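Prarley Community College Robotics Club > Boards > Fall Project > Bottle task

Thread: Scoring run keeps failing on the last step, opinions wanted (argue politely)

tariq_talpur
Club lead
September 28, 2025

Okay. We ran the bottle task overnight in the sim, 200 episodes, and the arm got the bottle into the crate in 10 of them. That is five percent. My high school driving record was better than that.

The task, for people who skipped the meeting: bottle starts on the tray, arm picks it up, bottle goes upright into any free compartment of the crate. No points for style. The build everyone should be on is 1601. If you are on anything older, your crate has the bad collision mesh and your results are a work of fiction.

My read is that the grasp is fine and the insertion is garbage. I'd like to widen the compartments in the sim until the policy learns what success feels like, then shrink them back down.

gripperotti
Disagree, and not only for sport. Widening the compartments teaches it to be sloppy and then punishes it for being sloppy. I had a piano teacher like that.

I went through the logs and most of the failures start well before the crate. The gripper comes at the bottle from a bad angle, gets it by the shoulder, and the bottle swings. By the time it reaches the crate it's tilted and it catches on a divider. You're blaming the door because the guy walked into it drunk.

mossy_kate
Can somebody post the setup from the current build? I've been working off Skeltent's slides and I don't trust them.

Skeltent
My slides were accurate on the day I made them.

mossy_kate
Your slides have the tray on the wrong side, buddy.

tariq_talpur
Club lead

Fine, 1601, one episode, so we're all arguing about the same table. Tray is to the right of the crate, bottle is standing up at the back of the tray, gripper open. Look at the wrist before you post again.

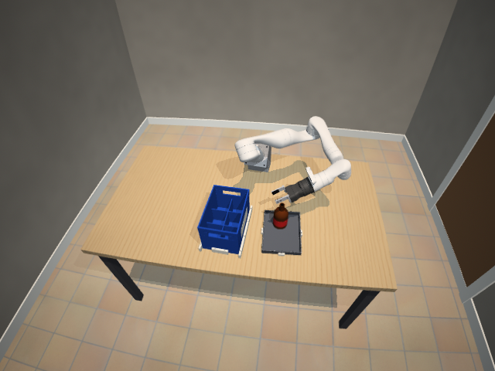
Replies (7)

gripperotti
Thank you, this helps my case. Fingers open, down low over the tabletop, pointing left, and the bottle is standing over on the front side of them. From a pose like that it has to swing the wrist around to get a decent side grasp, and the planner is lazy, so it takes whatever it can reach first. Give it a pre-grasp waypoint level with the label and make it come in from the side.

Skeltent
Or come in from straight above and grab the neck. Compartments are vertical, bottle is vertical, gravity is free.

gripperotti
It's a short neck with a cap on it. We tried top-down in the spring with the other gripper. Ask Eris how that went.

eris_builds
It went on the floor. It went on the floor so many times I started to think the floor was the goal.

To be fair to Skeltent, the old fingers were shorter. I'd try it again if somebody else writes the code. I'm also with Tariq on the wider compartments, sorry. Curriculum stuff works if you tighten it slowly. The mistake last time was going from easy to real in one jump.

mossy_kate
Dumb question. Why is the arm mounted behind the crate at all? There's plenty of bare table on the left and up front on the right. Move the base over and half of this wrist yoga goes away.

tariq_talpur
Club lead

Not dumb, but the base position is in the competition rules and so is the crate. Mr. Butt emailed me the PDF twice, the second time in a larger font.

What we can change: the waypoints, the grasp, the reward, the training curriculum. So we split it. 2 branches off 1601, same seeds, 200 episodes each.

Branch A (me and Eris): wide compartments, tightened in small steps. Grasp left alone.

Branch B (gripperotti and Kate): side pre-grasp at label height, compartments stay regulation size. Put in a penalty for tilt while you're in there.

Skeltent, if you want top-down, make your own branch and don't merge it into mine at midnight again.

Skeltent
It was 11:40. Branch C is up. Kate, I also fixed the slides.

mossy_kate
You moved the tray and left the arrow pointing at where it used to be.

gripperotti
B is queued. The tilt penalty is a guess for now and I'll tune it after the first batch. Tariq, when you post A's numbers please score them at regulation size, because I know you.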